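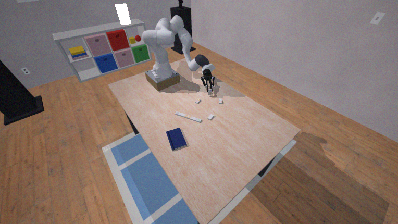 Small claims, a thread. White arm, long table.

So I finally took my landlord to small claims over the Figueroa Street deposit, and a few of you asked how it works when you bring the case yourself. Settle in – I do go on a bit.

I filed in August. The form was 2 pages, and the clerk was so kind when I put the landlord's company, Nurstead, in the wrong box.

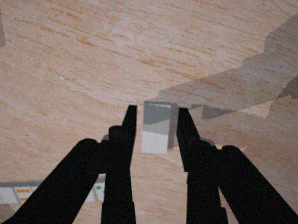
Do you need a lawyer to file?
Most people at my courthouse had none, and the clerk told me I could speak for myself.

My claim was for $1000. I brought the lease, my move-out letter and 12 printed emails, all in date order (my sister's idea, bless her!).

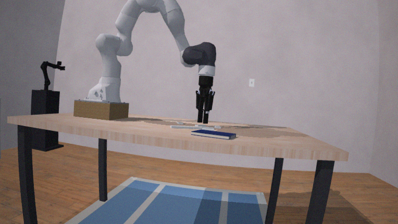
Arm over the table, wood block at its foot.

The hearing took 20 minutes. Nurstead's manager talked about carpet the whole time, and the judge kept bringing him back to the lease – very patiently, I thought.

No decision yet, it comes by mail. I'll post when it does, and thank you all for the sweet messages.

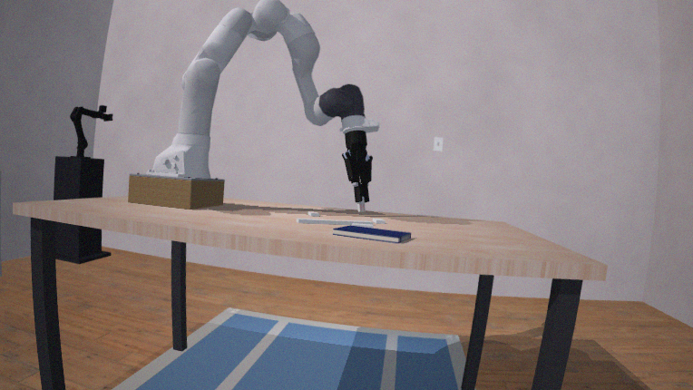 Skeneleck replied that I should keep the envelope too, as the postmark can matter if either side wants to appeal. Going in the folder!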